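Clatdale Sample Handling Group
Equipment planning meeting, 10 May 2018

Darragh Cullinane took the chair and thanked everyone for squeezing in before lunch, and for the very good scones. Peadar Ó Briain kept these notes and begs your patience with them. The notes of our last meeting were agreed with one spelling corrected (Zundville has a Z, sorry again).

1. Second tube handling bench

We spent the best part of the meeting on this one. Darragh would like a second two-arm bench ordered in time for October, and he went through what we would need to buy: the arms, a pair of grippers, a depth sensor for the wrist, and a table to put it all on.

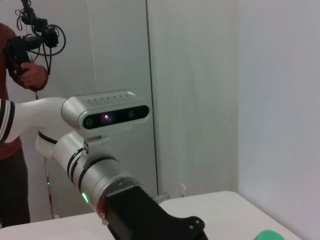 Godoy have quoted for the mounting brackets and cables at $907, delivery included. Stulleo came in lower but want the whole sum up front, and after a good long chat we felt more comfortable with Godoy, who have always been so kind about returns. Agreed. Peadar will place the order.

2. Spares and supplies

Peadar asked for $700 to be set aside for spare gripper fingers. Darragh wondered if that was generous, but came round once we had talked through the lead time from Zundville, now 21 days. Agreed, with warm thanks to Peadar for chasing them.

Capped tubes are to be bought in a box of 200, and we will stay with the square racks so that nobody has to teach the arms a new layout.

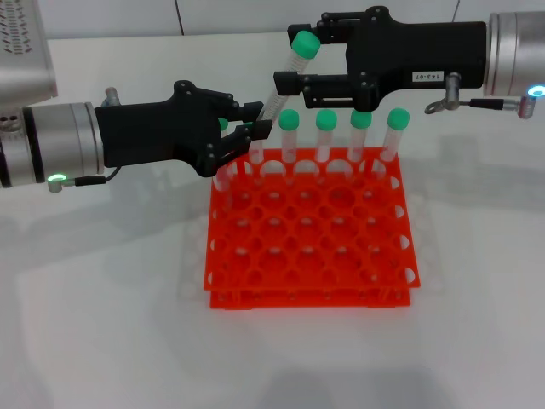
Could the arms for the second bench be leased for a year instead of bought?
Darragh has asked Zundville for a lease price and will bring it to the next meeting, and no order for arms will go in before then.

3. Bench space

The Clatdale end room is still our favorite, though the power outlets need looking at first. Darragh will measure up and send round a sketch.

4. Other business

Peadar reminded us all to put part numbers on purchase requests, please. Next meeting to be set by email.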